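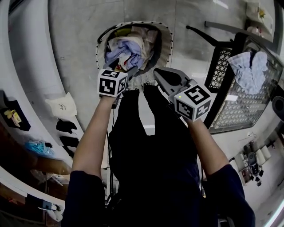

Reviews > Teaching tools > Hand-held grippers

Plardale hand-held grippers, one month with laundry

I bought the pair in August, after a long time of teaching our arms only by remote control. My work is small: I prepare demonstrations of housework for a client in Burkberg who wants a robot that can empty a laundry basket and sort what is inside. Before the Plardale set I used a leader arm from Farnent, where you move a small copy of the robot and the large one follows. It is a good product, but for cloth I found it slow and tiring. So I wanted to try the other method, in which you hold the grippers yourself and the robot is not in the room at all.

The set is two grippers, each with a white cube which carries black square markers, and the cables. The cubes let the software know where each hand is. I also wear a camera on my head, so the view is close to what I see myself. It is strongly curved, and in the first days I thought it was a fault in my settings. Now I am used to it, and I like that the basket, the chair next to it and a good part of the floor are all visible when I look down.

What it is like to work with

The first hour was not pleasant. You want to use your fingers, and you have only jaws. A T-shirt on top of the pile is easy. A piece of textured fabric that must be pulled out with both hands is harder, because you must hold it with the left, find a second place with the right, and keep it stretched between them without losing one end. After two or three evenings I could do this without thinking. With the leader arm I never came to this point, and my colleague Manee Ruangrit, who has much better hands than me, did not come to it either.

Speed is the biggest difference. By remote control I made 20 usable demonstrations in an afternoon. With the Plardale pair I make that many before lunch, and I can carry everything to another flat and work there on the floor, with the client's own basket and the client's own clothes. A folding chair is enough to put the sorted things on. I have now roughly 700 recordings, and most of them are from real rooms with bags and shoes standing about.

What I do not like

The cables. They hang down along the body, and when I turn to the chair I must always remember them. I fix them to my belt with a clip, but a clip should be in the box. I asked Plardale about a wireless version and received a polite answer without a date.

The markers must stay visible. If I put a gripper too deep into the basket, the cloth covers the cube and the recording has a hole in it. I had to throw away 14 recordings in the first week for this reason. You learn to go in from the edge with the jaw and leave the cube outside, but then you are teaching the robot a habit of yours, and it is perhaps not the best way to reach the socks at the bottom.

You also do not feel weight or pulling very well. With thin fabric I cannot tell if I have one layer or two between the jaws, I have to look. The Farnent arm is not better here, but it is at least honest about what the robot can reach. With hand-held grippers I can easily make a movement that the arm cannot repeat, and I discover it only later at the computer.

The manual is short and in places strange. The part about the calibration I understood only when Nipon Tanasarn explained it to me on the phone. Do it again each time you change the room - this sentence is on the last page and should be on the first.

Who should buy it

If your task is with cloth, or other soft things, and you need many recordings from different homes, I recommend the set. For heavy objects, or for work where the robot must press with a certain force, I would stay with remote control. I keep the Farnent arm for the washing machine door.

Four stars from five. The fifth star is missing for the cables.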